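Section 4: Setting up the tube rack

Welcome to the best bit of the Tirnuvex bench kit! Once the rack is in place everything else falls into order, and a well-laid bench is a real pleasure to work at. Set aside a quiet spell for this section and do the steps in the order given. You will need the clear rack, your tubes, a dark cloth, a roll of clear tape and a soft dry duster.

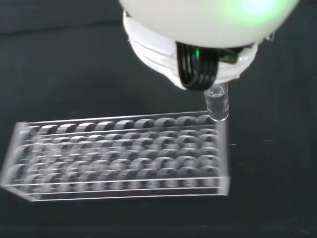 Hirport Teaching Bench Team — Bench Guides

4.1 Laying the cloth

1. Clear the table and wipe it down. Let it dry fully.
2. Spread the cloth with the plain side up. A black one is lovely for this work, as clear tubes and clear racks show up so much better against it.
3. Smooth it from the middle outwards. Faint creases do no harm, but press out any fold that would sit under the rack.
4. Tape the cloth down with short strips of clear tape, and run a thumb along each one.

Note: Lint shows up on black like stars! Go over the cloth with the duster before the rack goes down, and again at the end of the day.

4.2 Placing the rack

1. Lift the rack by its ends, using both hands. Keep fingers off the top plate if you can (prints on clear acrylic are a nuisance to shift).
2. Put it down near the middle of the cloth. Square or slanted is up to you — many of us like it on the diagonal.
3. Press lightly on each corner in turn. If it rocks, look for a crease underneath.
4. Look straight down through a few of the holes. The holes in the lower plate should line up with those in the top plate.

Caution: Clean acrylic with plain water and a soft cloth only. Spirit-based cleaners can craze the surface, and there is no polishing that out.

4.3 Putting in the first tube

1. Check the tube for chips at the rim and cracks at the rounded end. Put any damaged tube in the glass bin.
2. Begin with a hole at the end of a row. End holes are easy to find again, and you can fill inwards from there.
3. Hold the tube upright over its hole, with the rounded end just clear of the top plate. 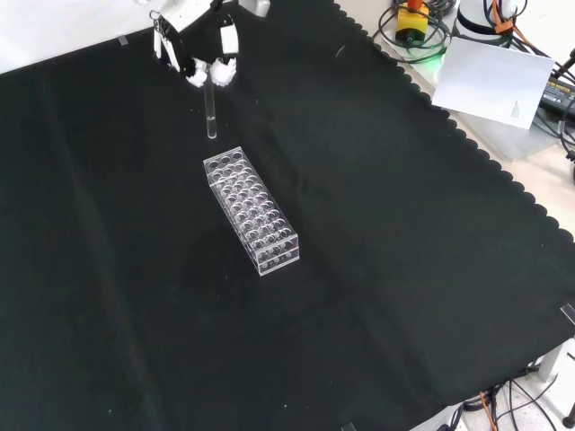 Fig. 2. Clear tube held upright above the far end of the rack.

4. Check from the front and then from the side that the tube is straight.
5. Lower it slowly through both plates. It should slide down under its own weight with barely a touch.
6. Let go only when the tube is resting in place.

Caution: Never push. If the tube stops part-way, lift it straight out, line it up afresh and try again.

Try a few tubes in different holes before you start any real work. It's oddly satisfying, and you soon get a feel for the fit! When you are happy, go on to Section 5, which covers labels and row order.

Guide 263, revised April 26, 2020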